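关于我们

Curnbridge 实验室,做机器人操作的小团队。隶属 Vustmont 学院,办公在三楼,门口没牌子,按铃就行。

做什么:让机械手从人的演示里学会拿东西。软的、轻的、形状乱七八糟的那类。硬盒子别人做得够好了,我们不碰。

起因挺简单。遥操作采数据太慢,一个人坐一下午,胳膊酸,成功的没几条。后来改成手持夹爪,腕部一个鱼眼镜头,人拿着到处走,去店里、去厨房、去别人办公室。动作直接录下来,机器人那边回放训练。方法内部叫 Kuusk,名字是 Gebremedhin Gebreyes 起的,来历问他本人。

流程大概这样:
采集,一条演示从伸手到松开,中间不剪。
对齐,用画面和惯性数据恢复夹爪轨迹,恢复不出来的整条扔掉。
训练,策略只看腕部画面,不看第三视角。
上机,换场地测,训练里出现过的房间不算成绩。

目前的数:采了1,274条,对齐后留下1,026条。扔掉的大多是快速转腕时轨迹断掉,少数是标定过期没人发现(八月那批,教训)。真机测试651次,全部在没采过的地方做。失败的也录像,也归档,组会上一条一条看。

有个结果我们自己比较看重:同样的条数,多换场地比在一个房间里反复采管用。光线杂、背景乱的地方采来的数据,上机反而稳。镜头歪着、倒着的时候也照样留,以前会手动筛,现在不筛了。论文还在改,审稿人要补一组对照,正在补。

还没解决的:透明包装,不行。细茎的东西容易夹断。双手配合刚起步,两只夹爪时间戳对不太齐,Skandeck 那套同步板子下个月到,到了再说。
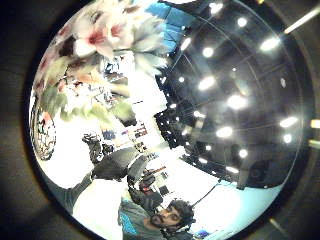

另外,力反馈也在做。现在的夹爪只知道开合多大,不知道捏得多重,全靠画面猜。指尖加传感器的版本打了3版样件,前两版线太硬,转腕的时候拽着手,演示的人都嫌弃。第三版软多了,在试。

团队:Gebremedhin 管硬件和标定,其余的人轮流采集,包括写代码的。新人第一周不写代码,先出去采数据,采完自己对齐自己的,知道哪里会坏。

组会周一下午,开放旁听,提前发邮件说一声就好。

招人:长期招实习生,会 Python,动手能力强,不怕拎着设备出门。做过标定的优先。简历里请附一个你自己做坏过的东西,讲讲怎么坏的。

合作:有场地愿意让我们进去采集的,非常欢迎,店铺、仓库、食堂都行。采集前会签同意书,要求删除的片段当天删。

数据集公开的事问的人很多,统一回复:会放,先放对齐后的部分,原始视频要等隐私处里做完。时间定了会在这个页面更新。

联系方式见页脚。电话不一定有人接,写邮件最快。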